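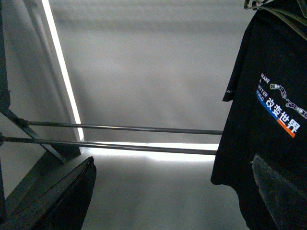 Week 6 handout: Can it hang up a shirt yet?

Read the Voltero paper before the seminar. It claims 36 successes in 40 tries. Ask what was counted. A shirt already on the rail is the easy half. Cloth sags, and its shape is different every time.

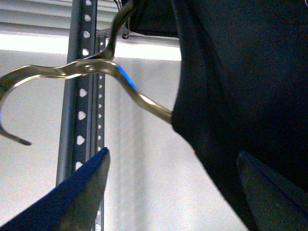

Then there is the hook, which has to clear its neighbours and go over a rod the gripper may be hiding. Trundine leaves that step out of its results. I'd want it put back in before believing any talk of shops by June.

Comments (2)

Getsemaní Barajas: Were the failures all hooks?

Getsemaní Magaña: Table 2 doesn't say.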